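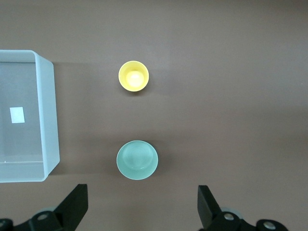 Manzano sterile filter caps for plant tissue culture vessels
Pack of 21

Home > Lab consumables > Tissue culture > Closures

We've stocked three makes of vented cap over the years and have been let down by two of them, so please read this page with the same suspicion we brought to the samples. The Manzano cap is a push-fit polypropylene closure with a filter disc in the top. It lets gas through and is meant to keep spores and bacteria out. It fits the Mustix 355 ml vessel and, with some persuasion, the older Jikach jar.

What the maker says

The leaflet promises "healthier plantlets", "faster rooting" and "up to double the shelf time between transfers". We asked what the last figure was based on and were sent a graph with no label on the upright axis. We have left these claims off our own labels until somebody shows us the numbers.

What we found

Malachy Flanagan ran the caps in our culture room at Stastilthorpe from July, using potato and mint shoots on ordinary half-strength medium. There was less fogging on the vessel walls than with solid lids. You would expect that from any vented lid, including the cheap ones. The mint leaves were a bit thicker and flopped less when they were moved to compost. The potato looked the same to both of us whichever lid it had been under.

We saw no difference in rooting speed. That doesn't prove there isn't one, and our trial was small. If rooting is your reason for buying, get one pack and run it beside your present lids before you change the whole room over.

The medium dries out faster under a vented cap. The leaflet mentions this once, in small type on the back. Pour a little deeper than usual, or expect shrunken gel at the edges if you leave cultures a long time between transfers.

Fit

Mustix 355 ml: good. Push down until the skirt meets the shoulder of the vessel.
Jikach jar, ribbed neck: tight, and hard to remove with gloves on.
Jikach jar, smooth neck: do not bother. The cap lifts during autoclaving and you won't always notice it has.
Test tubes: no. There is no smaller size and we have heard nothing definite about one coming.

Autoclaving

The maker describes the cap as "reusable". It is, within limits. Janelle Tagle, who looks after our media kitchen, retires them after 2 cycles because the filter disc begins to lift from its seat. You may get more out of them if your autoclave is gentler than ours. Check the disc against a bright light each time and throw away any cap with a gap, a crease or a brown ring. Let caps dry fully before use, as a wet filter passes very little air.

Do not wipe the disc with alcohol. Flame will ruin the cap outright.

Specification

Material: polypropylene body, bonded filter disc
Colour: clear
Supplied: non-sterile, bagged
Pack size: 21
Vessels: not included
Pore size: given by the maker on the batch sheet; please ask for the sheet if it matters to your work

The odd pack size is the maker's choice. We have asked for a round number and been told it suits their moulding tray.

Use with supplied cultures

If you are ordering starter cultures from us at the same time, they will travel under solid lids, sealed with film. Vented caps are not used for transport and we won't make an exception. Change the lids over in the flow cabinet once the cultures have settled, and keep one vessel from each line under its original lid until you are sure the rest are clean. A contaminated culture that has been recapped at your end is not covered by our replacement terms.

Returns

Unopened packs can come back to us in the usual way. Opened packs can't, unless the discs are visibly faulty on arrival. Send a photograph of the fault and the batch number from the bag. "Did not double my shelf time" is not a fault we can accept, though we would pass it on to the maker with pleasure.

Should you buy them?

If you grow soft, leafy material that struggles when it leaves the vessel, probably yes. If your plants already do well under solid lids, we can't see what you would gain, and you will be topping up medium for your trouble. Samples of a single cap are available to account holders on request.

Related items
Mustix 355 ml culture vessel
Solid push-fit lids
Sealing film, clear
Autoclave indicator tape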